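2019-02-08
Flisau stacking cell: gripper re-teach and guide check

Cell was down when I came in, same fault as before the shutdown: "stack lost" at release, then a timeout on the place move. Cleared it twice, third time left it down and pulled the guard. Axis homes clean. No lost counts on Z. Vacuum not involved on this one, the Gill jaws are purely mechanical.

Jaw pads first. Left pad is glazed, right pad looks newer and has more bite, so the cup gets rotated slightly on closing. Both pads replaced from the drawer. Width over the closed jaws with the gauge cup in is now 89 mm, repeatable over 11 closings. Tightened the left jaw screw, which had backed out about a quarter turn. Threadlocker on it.

Next, wanted to know how much of the problem is the cups. Took a mixed set from the Provico batch to the wood table and stacked by hand, upright, each one seated in the one below, as the cell does it.
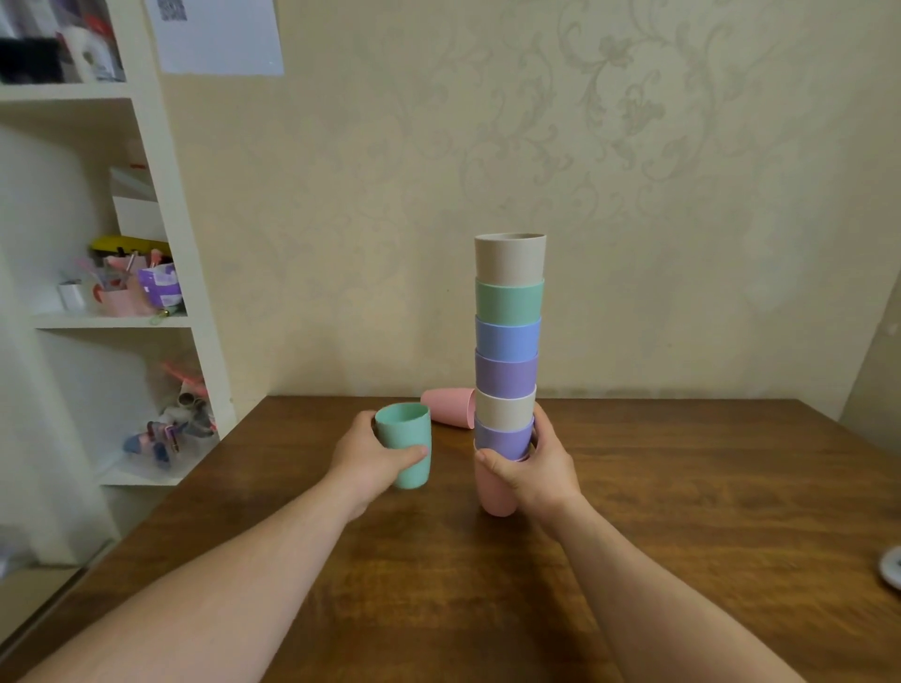

The lower guide on the cell only supports the stack above the second cup. I have suspected for a while that this is too high. By hand the natural grip is right down at the bottom, fingers over the pink base cup and the lower edge of the purple one above it, and even held there the column leans very slightly. On the cell the base cup has nothing on it but the pocket, and the pocket has play. Shimmed the pocket on two sides and dropped the guide bracket to the lowest pair of holes. It clears the conveyor chain but not by much. Watch this if anyone changes the chain.

Place height next. The Vendine program uses a fixed pitch per cup, multiplied up from the pocket. Fine for a short stack. Any error in the pitch adds up, and near the top the gripper either lets go early and the cup drops in crooked, or it pushes down on the rim and the column bows.

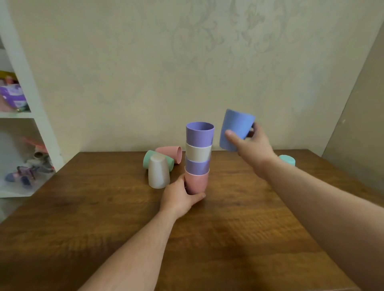 Changed the routine so Z comes down slowly over the last part of the move and stops on contact, using the torque limit that was already in the drive but switched off. Old limit value was 282, in drive units, which would never have tripped before the column buckled. Stepped it down until it stopped on contact without deforming the rim. Landed on 138. Below that it trips on its own friction when the slide is cold. Slow approach costs some cycle time, will measure on a full run.

Also moved the release point. Jaws now open halfway, pause, then open fully. Opening in one go was dragging the cup over toward the side with the stickier pad.

Last item on the hardware side was the upper guide. Has been off the machine since August, found it on the shelf behind the compressor. Tall stacks want support at the middle as well as low down, one contact each side. Refitted it at mid-height, both fingers backed off so they only touch if the column moves.

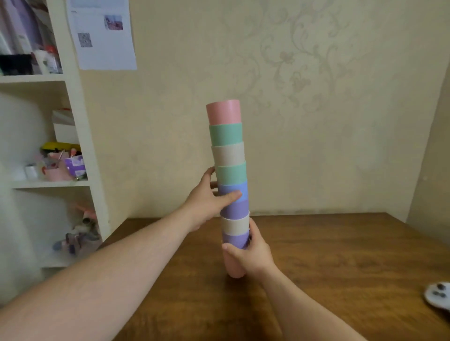 Open items

Pads: last pair is now in the machine. Reorder from Gill, same part number as on the bag.

Pitch value in the Vendine program is still the old one. Left it in as the start height for the slow approach. Needs a proper measurement per cup color, in case the molds differ.

Pocket shims are brass strip and tape. Make real ones.

Program saved on the controller and on the shop laptop. Previous version kept under the old name, do not load it with the upper guide fitted, the retract path goes through the bracket.

Guard back on, interlock tested. Full run still to do.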